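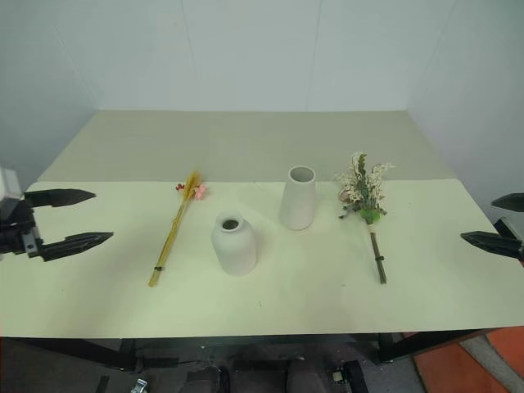 Jun 23, 2018
By Pavithra Kurian

The selection of a vase ought to precede the selection of flowers. I have held this view for a number of years, and the reorganization of my household shelves in April gave me occasion to set it down in some order. Readers who have followed this journal since the move to Endska will recall that the previous arrangement consisted of one cabinet, badly lit, in which everything was stored behind everything else.

The present collection has been reduced to 28 pieces. Those retained are for the most part white or off-white ceramic, and they fall into two general groups: the rounded form with a narrow neck, and the tapered form that is wide at the foot and closes gradually toward the mouth. The two are frequently displayed together and are frequently confused in their use.

The rounded vase with a short neck is suited to a single stem or a very small bundle. The opening holds the stalk upright without assistance, and no wire or foam is required. A matte glaze is preferable, in my opinion, when the stem is dried. Straw colors look tired against a high shine, whereas a slightly speckled off-white surface gives them some warmth. A dried stem with a few blossoms at the tip, a little pink and some red berries, needs nothing further beside it.

The tapered vase is the more demanding of the two. Its open mouth allows a light stem to fall to one side, and the arrangement must be planned with that in mind. I generally allow the stem to lean and place the vase so that it leans toward the room. My correspondent Damián Lagos disagrees and fills the lower third of his with clean sand. The method is sound, although the vase then becomes heavy to lift when dusting.

With regard to the dried bundles themselves, the following practices have been adopted in this house. Bundles are tied near the lower part of the stalk and kept tied. They are laid flat on a sheet while the vases are being chosen - never stood in a glass to wait, as the heads catch on one another. Any sheet will do, but a pale yellow or green one shows fallen berries clearly and may be shaken out afterward. Stems are not trimmed until the vase has been decided.

Height remains a matter of judgment. The older guidance, that a stem should stand one and a half times the height of its vase, was written with fresh flowers in mind. I regularly exceed it for dried material in the taller vase and have had no cause for regret, apart from one incident with a window left open.

A number of inquiries have been received about the Wedholm shelf, which is now fixed to the north wall and holds four vases with adequate space between them. The remainder are stored in the hall cupboard and rotated as the season suggests. The Cinov pitcher is still awaiting repair to its handle and will be discussed separately.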